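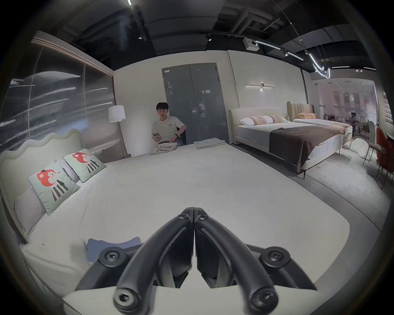
*Scalloped headboard, mint cushions*

Hi all,

On 02/03/2021 the list had:

> Is a Moltetti worth 200 more than the Kong? My back's in bits.

I've had both! The Kong sagged by March - never again. The Moltetti's firm, so give it 26 nights before you moan.

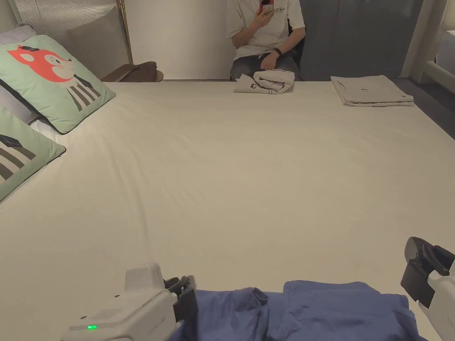

*White sheet, blue garment crumpled*

Do try a thin pillow first though, it sorted my neck out (and it's loads cheaper).
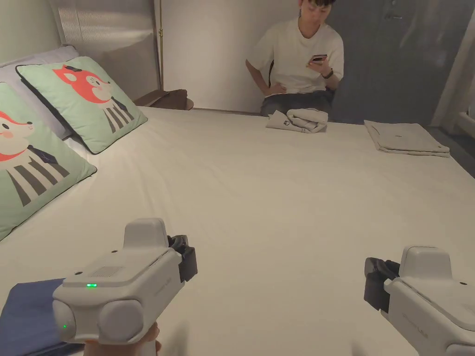 Oh, and Rurura charge for returns, so ask before you order.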